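Dovlow Workshop Forum > Builds in progress > Laundry arm, long fingers and the door problem
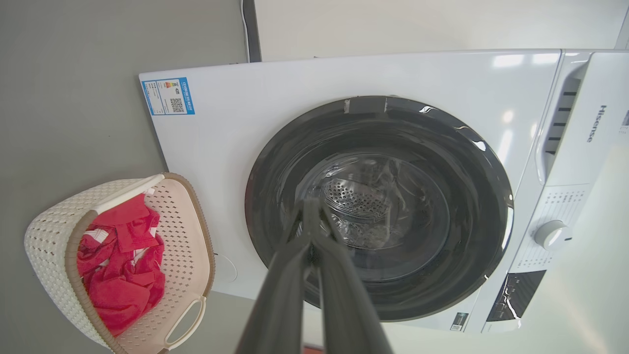
Thread last edited: November 2025

damian_n
Thread starter

New thread for the laundry arm. The old one was mostly about the power supply and that part is finished.

Current state: the arm is on its rolling base, the Hesetti gripper body is on the wrist, and the long fingers are fitted. The machine is the Hisense front loader. The basket sits on the floor to the left of it with red stuff in it. The goal is still the same as in the first thread. Open the door, pick a piece of clothing out of the basket, put it in the drum, repeat until the basket is empty, close the door. I am not trying to have it press the buttons or turn the program knob. I can do that myself.

The door is where I am stuck. From the wrist camera it is a big glossy black ring around a glass window, with a shiny drum behind the glass. With the ceiling light on I get bright spots on the right side of the rim, and my edge detection takes those for the edge of the door about as often as it finds the real one. I put a strip of gray tape across the top of the rim to give it something dull to look at. That helped with finding the door. It did nothing for opening it.

The arm is rated for 400 g at full reach with the gripper on. The fingers are long enough to get past the door rim and down into the drum, but that length also means they bend when I pull sideways.

Questions:
Is anyone here opening an appliance door with a two-finger gripper without adding a handle or hook?
Has anyone used the Stisov wrist servo under side load? Mine has some play in it and I can't tell if that is normal.

Damian Nowakowski

benchrat

The Stisov has play out of the box. Mine measured 3 mm at the end of a short bracket, so with fingers like yours it will be more. You can shim the output horn and it gets better for a while.

On the door, I would give up on pulling it with the fingertips. Put a loop of webbing on the door and hook it.

damian_n
Thread starter

I will try the shim. I would like to avoid the webbing. The washer is used by other people in the house and I said I would not stick things on it.

benchrat

You already stuck tape on it.

damian_n
Thread starter

Tape comes off.

aleks.adamczyk

I would look at the camera before the gripper. Both fingers take up a lot of the lower middle of your view and their tips are right over the glass. So at the moment you most need to see the edge of the door, the fingers are in front of it. They are also blurry, which tells me the focus is set for something farther out. What distance do you have it at?

I had the same trouble on the drawer opener I built here last winter. I moved the camera off to one side of the wrist and most of it went away.

damian_n
Thread starter

Focus is fixed at 300 mm. I picked that for looking down into the basket from above.

The camera is also mounted turned on its side, which is why the Hisense name reads vertically and the control panel runs down the right. That was the only way the cable would clear the wrist. I rotate the coordinates in software.

aleks.adamczyk

Then you have one camera doing two jobs. Basket from far away, door edge from close up. Add a second one on the base for the approach and use the wrist one only for the close part.

ottercreek

Disagree with the second camera. It's another thing to calibrate, and the base rolls. Every time somebody bumps it you start over. You don't need to see the door edge at all. The washer doesn't move. Find one thing on the front panel that is flat and has a lot of contrast, get the position of the machine from that, and the door is always in the same place from there.

You have an energy label up near the corner with a QR code on it. Use that.

aleks.adamczyk

A washer moves when it spins. Ours has walked across the floor.

The code on that label is also small in the view. You'll get a position from it, but I wouldn't trust the angle, and an angle error turns into a big miss at the far side of the door.

ottercreek

So print a bigger one and put it on the wall or the floor next to the basket. The label was a suggestion. My point is to stop looking at shiny things.

Głowacki
Moderator

Both of you are right about part of it. Shiny black surfaces are bad for a camera and a single small code is bad for angle. Two codes placed far apart would fix the angle.

Damian, please put a current limit on the arm before you do any more door pulls. We had a bent hinge on the shop fridge last year from the same kind of test.

damian_n
Thread starter

Current limit is on. I set it low enough that I can stop the arm with my hand.

I tried ottercreek's way first, it was the least work. Read the code on the label, went from there to the edge of the door. Out of 23 tries it got a fingertip to the gap where I wanted it on most of them when the base was square to the machine. When I turned the base a little it missed nearly every time, and it missed in the same direction. So I think Aleksandra is right about the angle.

aleks.adamczyk

Missing in the same direction is good news. You can correct for that.

benchrat

What about the pull itself?

damian_n
Thread starter

Still bad. When the fingertip is in the gap the finger bends, and then it slips out. The shim took out some of the play in the servo. The bending is worse than the play was.

benchrat

Shorter fingers.

damian_n
Thread starter

Shorter fingers don't reach the back of the drum.

benchrat

Do they have to? Drop the clothes inside the opening and let the next piece push them back. That's how I load mine.

ottercreek

It won't work for anything heavy like a towel. It'll hang over the lip and then the door won't close on it.

benchrat

He has a 400 g limit. He isn't loading wet towels.

Głowacki
Moderator

You could leave the fingers the length they are and make them deeper in the direction they bend. Add a rib along the back of each one. It costs you some weight, so weigh them before and after. I have stock in the rack by the drill press, second shelf, take what you need and write it on the sheet.

damian_n
Thread starter

A rib is a good idea. I will do one finger first, the one on the left in the camera view, as that is the one that goes into the gap. The other only has to squeeze cloth.

For the basket side, picking is working better than I expected. The red clothes stand out well against the cream basket, so I use color to find the pile and go down in the middle of it. Sometimes it comes up with two pieces. Once it came up with the basket, by the handle.

aleks.adamczyk

Red on cream is about as easy as it gets. Try it with whites before you call it working. Aim away from the handles too, they're white.

damian_n
Thread starter

I know. Whites are next after the door.

ottercreek

Did you print the second code?

damian_n
Thread starter

Printed two. One is going on the wall above the machine and one on the floor beyond the basket, so nothing new goes on the washer. I still have to write the part that uses both. If someone has code for that in a form I can read, please post it or leave it on the shared drive under Laundry.

aleks.adamczyk

Mine is in the drawer opener folder. The comments are in Polish but the function names aren't. Take the version without "old" in the name.

damian_n
Thread starter

Got it, thanks. I will post again when the ribbed finger is on.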